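The Hard Part of Putting Away a Tie

By Milagros Quiroga
4 Jun 2022

Ask people which chore they would hand to a machine and most say laundry. They mean the whole job, from the pile on the floor to the shirt in the drawer. Washers and dryers took over the middle of it long ago. Both ends still belong to people, and the robot companies that have tried to change that have mostly learned how much is going on in a pair of hands.

Cloth is the problem. A mug has one shape and keeps it. A robot that has found the handle once can find it again. A towel has a new shape every time it is dropped, and it changes again the moment something touches it. Half of it may be hidden under the other half. Pull on one corner and the rest follows, or slides, or stays where it is.

Hortensia Lagos has worked on cloth handling at Wultalis for 7 years. She started with dish towels and moved on to shirts. Lately she has been interested in small things worn around the neck.

"A towel forgives you," she said. "You can grab it an inch off and still fold it. With a tie, an inch off is a different job."

Ties are narrow and slippery, and one side is meant to be seen. Hanging one up means getting it over a stand so that it stays, with both ends falling where they should. A child can be shown how in a minute.

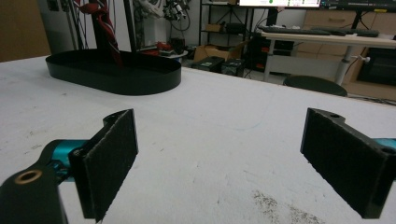
So can a machine do household chores yet? A few of them, slowly, in a room set up for the purpose, and with a person close enough to step in when it goes wrong.

The gap between that and a product is wide. Joris Van der Linden, who tests home machines for Enora, keeps a list of chores and tries each new system against it. The list has 20 items. The best machine he has tested finished 10 of them without help. Wiping a flat counter was on the good side. So was moving cups from a rack to a shelf. Anything with fabric, string or elastic was on the other side.

"People see one good run and think it's solved," he said. "I want to see the run after lunch, when the light has changed and somebody has moved the table."

Much of the current effort goes into teaching by example. In place of writing rules for every fold, engineers have people do the chore with tools shaped like the robot's own fingers, and record it. The software then looks for what the good attempts have in common. It needs many attempts, and they need to differ from each other. The cloth should start in a new place each time. Some should start in a mess.

A bow tie on an elastic strap is a fair test of the method. The fabric part is thick and folded and can be pinched almost anywhere. The strap is thin, it stretches, and it lies nearly flat against whatever is under it.
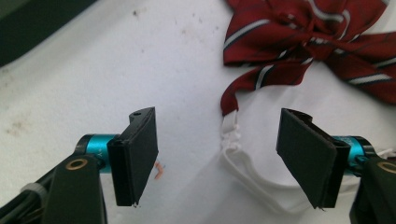

Melahat Kocabaş trains the people who give these examples, and she says the first thing she has to fix is speed. New people work the way they would at home, with small corrections they don't notice making. They nudge, let go, and pinch again. Two flat fingers can't do most of that. She has them slow down and finish one motion before beginning the next.

She also asks them to keep the bad attempts. A machine that has only seen clean pickups has no idea what to do after a missed one, and it will miss.

Shop floors are further along, though less than the brochures suggest. At Sequeira, a garment finisher, a robot arm moves folded stacks from one belt to another all day. It doesn't fold them. Violeta Cáceres, who runs the line, looked at a folding cell in February and turned it down. It took 72 seconds per shirt in the trial. Her slowest folder is well under that, and can also spot a missing button.

She would buy one tomorrow if it could handle the accessories. Belts, scarves and ties come in by the box, and each has to be laid out, checked and put into its tray.
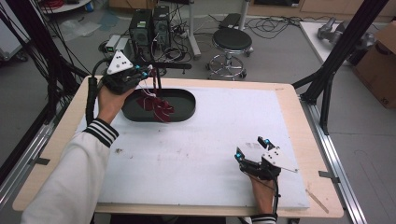
Cáceres says the work is dull and hard on the wrists, and she has trouble keeping people on it for more than a season. Speed matters less to her there. A slow machine that ran through the night would do.

Flandau, a smaller firm, is going after that kind of customer. It has dropped its plans for a home robot and now works only on sorting and laying out small soft goods for factories, where the table, the lights and the trays can be fixed in place. It has not set a price or a shipping date.

Lagos thinks that is the sensible order. Factories first, then hotel laundries, then houses. She hangs up her own laundry at home and expects to go on doing it for a good while.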